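*Handout 6, Drug and Device Regulation for Beginners. Revised March 2024.*

## How a generic drug gets to market

Last session we followed a brand-new drug all the way through, and I know the mountain of paperwork wore some of you out. Generics are my favorite topic in the whole course, so bear with me! The application is shorter, the science is clever, and you have probably swallowed the result of it this year.

### The short application

In the United States, a new drug usually goes in under a New Drug Application (NDA). A generic goes in under an *Abbreviated* New Drug Application, or ANDA. The word "abbreviated" throws people. It means the company can lean on what is already known about the brand drug (we call that one the **reference listed drug**) and doesn't have to repeat the big clinical trials. It still has to show:

- the same active ingredient, strength, dosage form and route of administration
- labeling that matches, with a few allowed differences
- manufacturing that meets the same quality rules
- bioequivalence, which gets its own section below

Inactive ingredients can differ. That's why your refill may change color or shape, and it's a great question to get from a patient.

### Our class case

We'll use a made-for-class tablet called Prindiso, 100 mg and 200 mg, with Ondport as the brand company and Cernik as the generic applicant. The Cernik file in your packet runs 1,853 pages. You are reading 16 of them, so no groaning.
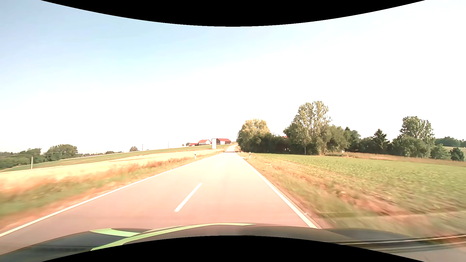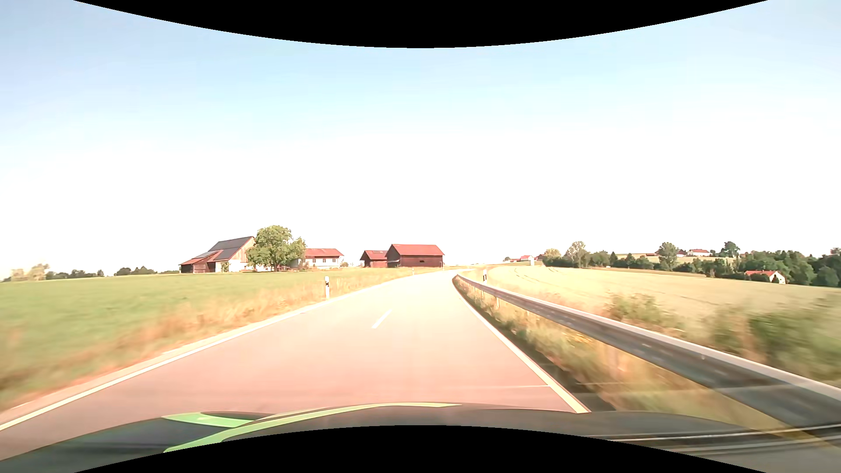
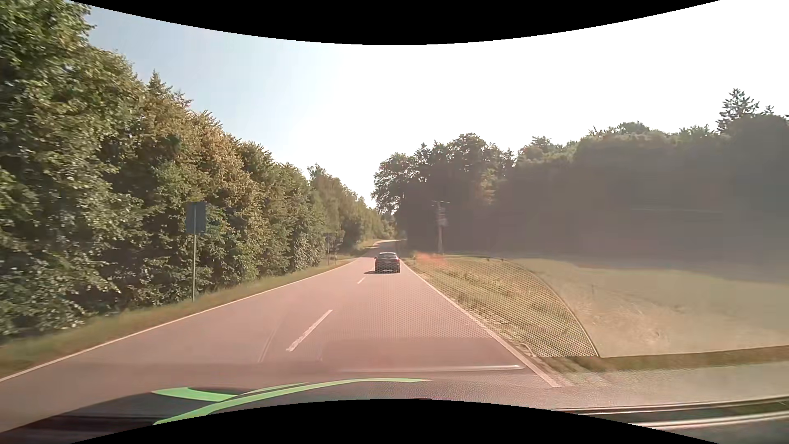
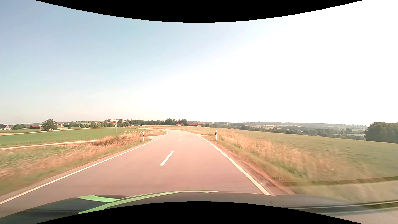 *Two-lane country road, four views.*

### Bioequivalence

This is the heart of it, and I love how simple the basic idea is. Give healthy adults the brand on one occasion and the generic on another, with a gap between so the first dose clears. Draw blood on a schedule and plot the drug level over time. Two numbers matter most:

**Cmax**: the highest level reached.

**AUC**: the area under the curve, or total exposure.

Take the ratio of generic to brand for each one. The usual rule is that the 90% confidence interval for that ratio has to fall between 80% and 125%.

Please read that sentence twice! A very common mistake is to think a generic may contain 20% less drug than the brand. The range applies to the whole confidence interval, so a product whose average sits way out near 80% would almost surely fail. Drugs with a narrow therapeutic index, such as warfarin, face tighter standards still.

### Patents and exclusivity

An ANDA can be scientifically perfect and still have to wait. The applicant must address each patent listed for the brand drug in the Orange Book. The spicy one is the **Paragraph IV certification**, which says a patent is invalid, unenforceable or won't be infringed. If the brand company sues within 45 days of getting notice, final approval is generally held up for as long as 30 months.

### Before next time

Read the Shevchuk packet, sections 2 and 3. Sketch two blood-level curves with the same AUC and very different Cmax values, and write a line or two on what a patient might notice. Bring the sketch on paper; we'll pass them around.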